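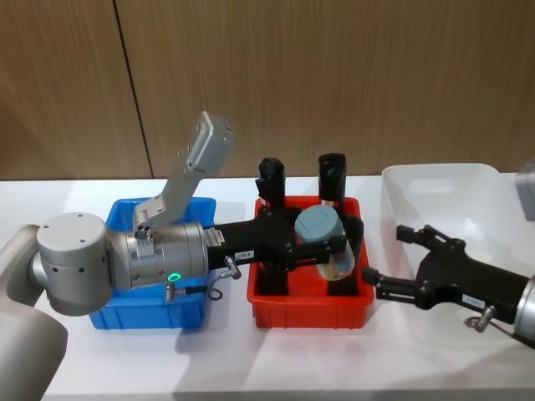
Teaching two arms to sort jars: small tips

By the Viment workshop page | July | Reading time: 1 min

Keep the lid in view. When you guide the arm by remote control, hold the container over the red bin for a moment before you let go.

Park the second arm with its fingers open. I lost 12 recordings to a closed one.

Wipe the table before each round, and stop when your hands are tired. My 346 slow demonstrations taught more than 500 quick ones.

Comments

Majumder: Do you also mark the bin corners with tape?

Breltetti: Slow hands, yes. Thank you for this.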